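Ollside Soft Packaging Set: README

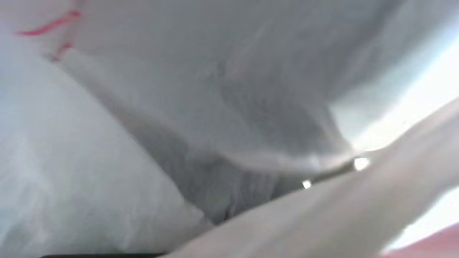
Ollside, 23/03/2021

Maintainer: Margarida Henriques

Scope. Close views of thin, pale material that bulges, creases and folds over itself. The set was compiled for the Lomesix packing notes, where bags and liners are sorted by how they hold their shape.

Contents. 301 images in 2 folders, "filled" and "draped". Images that fit both go in "draped". 58 have been checked a second time against the label sheet.

Labels. One line per image, 4 fields: id, form, surface, marks.
form: bulging, flat, bunched, mixed
surface: creased, smooth, unclear
marks: color only, or none. Thin red streaks on white are entered as "red". Do not guess whether a mark is print, tape or string.

Material. Film and fabric are hard to tell apart at this range. Leave the material out of the label unless the packing list gives it. Gray shading in a fold is not a color mark.

Known problems. Blurred marks were skipped in early versions of the sheet. The "unclear" value is overused in the Ngui batch.

Changes. Olusov file names replaced with plain ids. Duplicate rows removed.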